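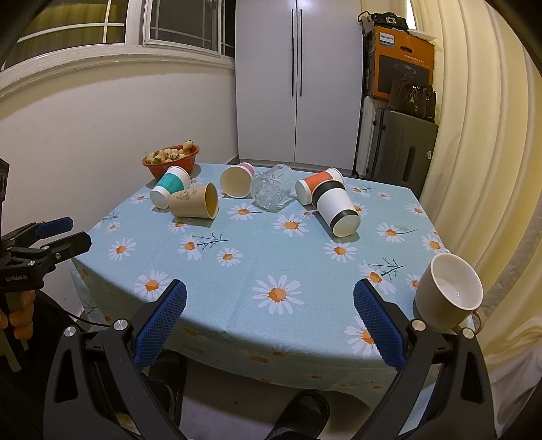
Setting up your Wavatum cabin panel

Welcome aboard! Please have your boarding card handy, and allow the panel a moment to wake up – it has been resting between cruises, too.

1. Press and hold the round button beside the cabin door until the panel lights up.
2. Choose your language, then type in your cabin number (for example, 205).
3. Hold your boarding card flat against the reader until you hear the chime.
4. Set your wake-up call and your room temperature, and tap Save.

Note: The screen dims after 90 seconds. Your settings are kept, so just touch it again and carry on.

Caution: Please don't wipe the panel with a wet cloth. If it stays dark, dial 20 from the cabin phone and we'll gladly come by.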